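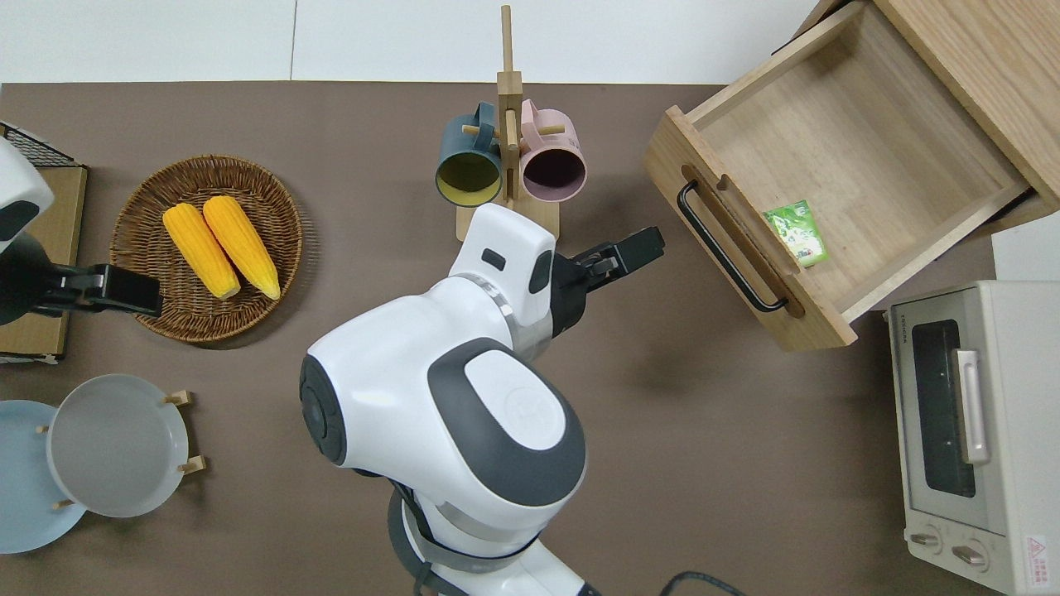

*A woven wicker basket on a brown tabletop.*

Well, the Gelero basket sale is back, and I couldn't be happier! Adhiambo Massawe rang me last night to say the hall is booked and the tables are ours from nine till two. We last ran one in April and sold 368 baskets, which left my poor arms aching from all the wrapping (worth it, though).

This time she's hoping for 400. Weavers are coming in from Draltia and a couple from up Ollunen way, and Obadia Magesa has promised to bring his big lidded ones, the kind I've had my eye on for ages. Small bread baskets start at $30 and there'll be plenty of colour on the dyed table, so get in early if you like the reds.

The money goes to new guttering at the Muriithi neighbourhood centre. We still need $800 for that.

Bring cash if you can, the card machine was a bit moody last time. Tea and scones at the back, and I'm on the scones, so please be kind. If you've got folding chairs to lend, drop them at the side door the night before.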